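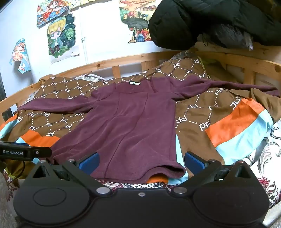 2 min read

Fault report: loss of grip width signal during garment folding trials

Bhavana Kamath and Fotis Stergiou
Comthorpe capstone project, Treten group

1. Summary

The folding policy trained on our December demonstrations closed the gripper early on long-sleeved tops. It pinched air above the cuff, then carried out the rest of the fold with nothing held. The fault was traced to the training data. In part of the set, the recorded jaw width lagged the video.

2. Background

Demonstrations were collected with a hand-held gripper on ordinary beds, using fleece tops and similar garments laid out with the sleeves extended. Each demonstration folds both sleeves in, then brings the hem up to the collar. The set held 2,524 demonstrations. Video and jaw width are logged as separate streams and aligned afterwards by the Drindov script.

3. Fault

On Sat 27 February the policy was run on the Brunner arm for 30 trials. Most failed at the first sleeve. We initially blamed the grip force setting and lost two days adjusting it, with no change in behaviour.

Plotting jaw width against the video showed the cause. In the affected recordings the width trace ran roughly 600 ms behind the finger motion. The script aligned both streams by file creation time, and the width file was opened late whenever the logger had to reconnect. No warning was raised.

4. Safety note

During one trial the arm kept travelling with the jaws closed on the bedding and dragged it toward the operator. The emergency stop was pressed and nobody was hurt. The stop had been placed on the far side of the bed - a poor choice on our part. It is now clipped within the operator's reach, and travel speed is capped whenever a person is inside the marked area.

5. Corrective action

Alignment now uses the first full open-close of the jaws, performed before each demonstration. Recordings without that movement are rejected. The older files are being re-aligned by hand where the cuff grasp is clearly visible, and retraining will start once that is finished.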